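Three Rules I Keep Breaking (and One I Finally Don't)

Tuesday, August 1, 2023

So I spent most of the weekend rewriting our house rules for sim work, and since a few of you asked after the last post, I figured I'd put the new version up and talk through it a bit. Warning, this gets nerdy about gripper checks.

Quick catch-up for anyone new: I work on pick and place at Burow, which is a small shop, and we do nearly all our practice runs in simulation before anything gets near the real arm. For a long time our "standard" was a text file that said "make sure it looks right." You can guess how well that went. Two people would run the same task and come back with numbers that had nothing to do with each other, and then we'd spend an afternoon arguing about whose setup was wrong (mine, usually).

The new list has 4 rules on it. I wanted eleven. I got talked down!

Rule one: every run starts with the gripper open and empty. It sounds too silly to write down. But our old Lekon scripts would happily start from wherever the last run ended, so sometimes the fingers were half shut and the first grasp was already doomed. I lost a whole batch of 200 runs to that in November and I'm still a little sore about it. Now the script sends an open command, waits, reads the finger positions back and refuses to go on if they're off.

Rule two: look at the wrist view before you hit go. With your eyes, on a screen, every time the setup changes. I know we have automatic checks. I wrote half of them. They can tell me the joint angles are fine and they can't tell me that I've loaded last week's lighting, or that the table is a different color from the one in the training set. It takes maybe ten seconds, and I have skipped it more often than I'd like to admit.

Rule three: write down the lights. How many, where they are, how strong, whether shadows are on. We used to treat lighting as decoration and I don't think we were alone in that. Then one of our policies started reaching for dark patches on the table as if they were objects, which was pretty funny for about an hour. The lighting settings now get saved with the run, in the same folder, and if they're missing the run doesn't count. No exceptions, even for demos. Especially for demos.

I'll say the shadow thing is still a live argument at our place. One camp wants them off for the first stage so the policy can learn the motion without distractions. The other camp (hi) thinks you should leave them on from day one and vary them a lot, and put up with the slower training. The Zuccaro notes we borrowed half of our old checklist from don't mention it at all, so we're on our own. Our rule only says to record what you did, and I can live with that.

What I look at for rule two is pretty plain. Fingers spread, nothing between them, and then a good look at the shadows on the surface.

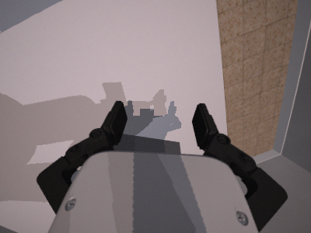 Open gripper, nothing in it, and plenty of overlapping shadow to write down.

Rule four: change one thing at a time. Yes, everybody knows this one. I still catch myself swapping the floor tiles and bumping the finger friction in the same commit because I'm impatient and it's nearly lunch. We've set it up so the run log wants a one-line note on what changed, and if your note has the word "and" in it, somebody is going to tease you.

We're trying all of this on the Pustmont task next, which is 800 runs, so I'll find out fast which rules are a pain. My bet is on the lights. If your team has a checklist for this stuff, please drop it in the comments, I'd love to steal from it. I'm also looking for a decent way to name lighting setups, because "lights_final_3" has got to go.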